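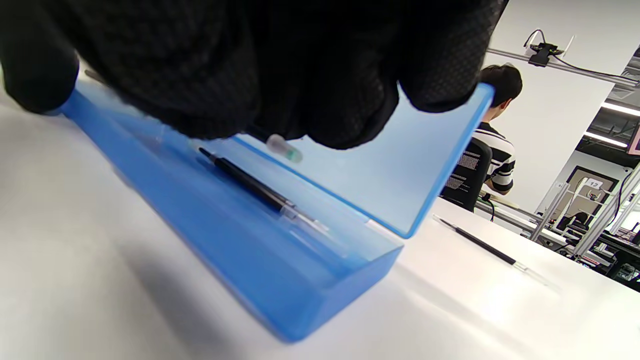

Plasar Handgreifer im Test: Einrichten und Pflegen am Arbeitsplatz

Seit September setzen wir bei Lindholm den Handgreifer von Plasar ein, mit dem Bewegungen von Hand vorgeführt und später auf den Arm übertragen werden. Geprüft habe ich vor allem, wie viel Arbeit das Gerät vor und nach dem Einsatz macht.

Einrichten

Der Greifer kommt vormontiert. Backen einsetzen, vier Schrauben anziehen, Kamera anstecken, Nullpunkt fahren. Beim ersten Mal habe ich dafür 51 Minuten gebraucht, inzwischen sind es 30. Die Anleitung ist brauchbar, nur das Kapitel zur Backenöffnung steht an der falschen Stelle. Man liest es besser zuerst.

Zum Einstellen nehmen wir Stifte und ein Etui aus blauem, durchscheinendem Kunststoff auf einem weißen Tisch. Der Stift ist schmal und schwarz, die Kappe klein und fast farblos. Durchsichtige Teile sind für die Kamera der schwierigere Fall. Wir haben die Belichtung deshalb von Automatik auf einen festen Wert gestellt. Mein Kollege Vidar Halvorsen arbeitet bei der automatischen Einstellung weiter und kommt damit auch zurecht, muss aber öfter nachsehen.

Pflege

Alle 200 Durchgänge werden die Backen abgewischt und die Schrauben geprüft. Das steht so im Wartungsblatt und reicht aus. Die Gummiauflagen waren nach 8 Wochen an der Vorderkante rund und mussten getauscht werden. Ein Satz liegt bei, weitere muss man bestellen. Die Lieferung ließ bei uns auf sich warten.

Reparatur

Einmal fiel das Kamerabild aus. Ursache war der Stecker am Gehäuse, der ohne Verriegelung auskommt. Sirkka Räsänen hat eine Zugentlastung angeschraubt, seitdem ist Ruhe. Bei diesem Preis gehört so etwas ab Werk dazu.

Fazit

Gut: schneller Backenwechsel, klares Wartungsblatt, ordentliche Kalibrierung.
Weniger gut: Stecker, Ersatzteilversorgung, Gewicht bei längerer Arbeit.

Wir behalten das Gerät. Ein zweites ist bestellt, diesmal gleich mit zwei zusätzlichen Sätzen Auflagen.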